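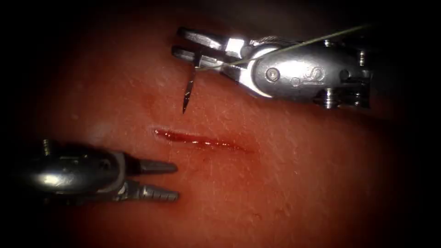
Almohadilla de tejido sintético con una incisión todavía sin suturar

Cine en casa: trucos que funcionan, trucos a medias y trucos que no pienso repetir
Por Hortensia Pacheco
Hogar y taller > Salón

Cada noviembre vuelve la misma lista de consejos para montar un cine en el salón, copiada de una página a otra hasta con las mismas erratas. La he ido probando en mi piso, que tiene el techo bajo, un radiador mal puesto y una ventana que da a una farola. Dejo lo que he sacado en limpio. Quien tenga una sala dedicada con butacas reclinables puede ahorrarse la lectura.

La sábana como pantalla
Se ve, sí. También se ven los pliegues, la costura y la pared de detrás si la tela es fina. He leído que basta con plancharla y a mí no me ha bastado nunca: a mitad de película ya cuelga por las esquinas. Si no hay otra cosa, pasad un listón por el dobladillo de arriba y otro por el de abajo, para que tire el peso. Y por detrás, una manta oscura.
Una pared lisa pintada de blanco mate da mejor resultado que cualquier sábana. Mate de verdad. La pintura satinada hace un reflejo en el centro que molesta sobre todo en las escenas claras. Si la pared tiene gotelé, olvidadlo o lijad, pero lijar un salón entero para ver películas me parece mucho trabajo para lo que se gana.

Los lúmenes de la caja
Mi proyector es un Anano de segunda mano. En la caja pone 4000 lúmenes y yo no me los creo. Lo puse al lado de otro, prestado, que decía 2000, y con la persiana bajada el prestado se veía más claro. Cada uno que saque sus conclusiones. Antes de gastar en un aparato más potente, probad a oscurecer bien la habitación. Una cortina opaca de 30 euros me arregló más que todos los menús de imagen juntos, y eso que la compré sin ninguna fe.
La cortina tiene que sobrar por los lados y llegar al suelo. Por la parte de arriba siempre se cuela luz; un trozo de tela oscura sujeto con velcro encima de la barra lo tapa. Queda feo de día. Se quita y ya está.

El truco de la hueveras de cartón
Esto tendría que haber desaparecido hace mucho. Las hueveras en la pared no aíslan del vecino. Pueden cambiar un poco el eco de los agudos, y a cambio se llenan de polvo y arden con facilidad, cosa que en las fotos bonitas no se menciona. Una alfombra gruesa, cortinas y una estantería llena de libros hacen más por el sonido y además sirven para algo.
Si el problema es que no se entienden los diálogos, antes de comprar nada:
Buscad en el menú el modo nocturno o el de voces.
Separad el altavoz de la pared un palmo y sacadlo del hueco del mueble.
Bajad los graves. Más de lo que os apetece.
Con eso mi barra de sonido, una Dakance muy sencilla, pasó de insufrible a correcta. Los soportes «antivibración» que venden aparte los sustituí por un recorte de esterilla de yoga. No he notado diferencia entre una cosa y la otra, y tampoco pondría la mano en el fuego por que la esterilla haga gran cosa.
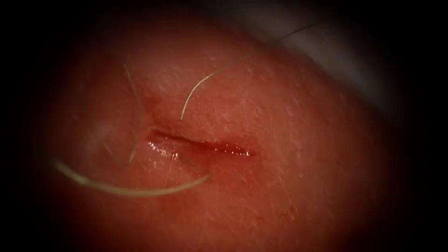 Incisión corta en primer plano, con tres hilos de sutura

Palomitas sin cuento
Lo de dejar el maíz en remojo para que abra mejor lo he probado dos veces y las dos he tenido aceite por toda la cocina. No lo recomiendo. Lo que sí sirve es el método de los tres granos: aceite frío en la olla, tres granos dentro, tapa y fuego medio. Cuando han saltado los tres se echa el resto en una sola capa, se tapa dejando una rendija para el vapor y se mueve la olla de vez en cuando. Se aparta cuando pasan un par de segundos entre un estallido y el siguiente.
La sal, fina. La gorda se va al fondo del cuenco y allí se queda. Elvira Lozano, lectora de esta página, me escribió para decirme que ella pasa la sal normal por el molinillo de café, y tengo que darle la razón, se pega mucho mejor.
Sobre la mantequilla: si se echa recién fundida, las palomitas se encogen, por el agua que lleva. Clarificada no pasa. Son siete minutos más de cazo y otro cacharro que fregar; yo un miércoles por la noche no lo hago.

Cables por el suelo
La cinta americana sobre el parqué se lleva el barniz por delante. Tampoco me gustan las canaletas adhesivas, que en mi pared aguantaron hasta que encendí la calefacción. En la ferretería Sánchez me vendieron unas grapas con clavito para el rodapié y ahí siguen. Hay que elegirlas del grosor del cable, sin que lo aplasten, y no clavar donde pueda haber una conducción. No dejéis un alargador debajo de la alfombra. Da igual lo bien que quede.

Limpiar la lente
Ni limpiacristales ni el bajo de la camiseta. Proyector apagado y frío, perilla de aire y, si queda una huella, gamuza de microfibra limpia y apenas nada de presión. El vinagre, que según internet lo limpia todo, aquí tampoco. Los filtros de polvo sí conviene mirarlos: si el ventilador hace más ruido que la película, suele ir por ahí. Cada modelo se abre de una manera, así que toca buscar el manual.

Luces LED detrás de la pantalla
Dicen que descansan la vista. Puede ser. Con una tira blanca, tenue y fija detrás del televisor yo estoy más cómoda; con las que cambian de color al ritmo de la imagen acabo mirando la pared. Detrás de una pantalla de proyector no les veo sentido, solo lavan los negros. El adhesivo que traen dura poco si antes no se pasa alcohol por la superficie y se deja secar.

Comentarios

Ismail Ait Brahim
Lo de las hueveras, gracias. Mi cuñado tiene medio trastero forrado. ¿La cortina opaca se puede lavar a máquina?

Hortensia Pacheco
La mía en frío y sin centrifugar, pero mira la etiqueta. Algunas llevan una capa por detrás que se cuartea.

Jolene Stubbs
Pues a mí el remojo del maíz me funciona, secándolo muy bien después con un paño.

Hortensia Pacheco
Puede que lo secara poco. Sigo sin ganas de intentarlo otra vez.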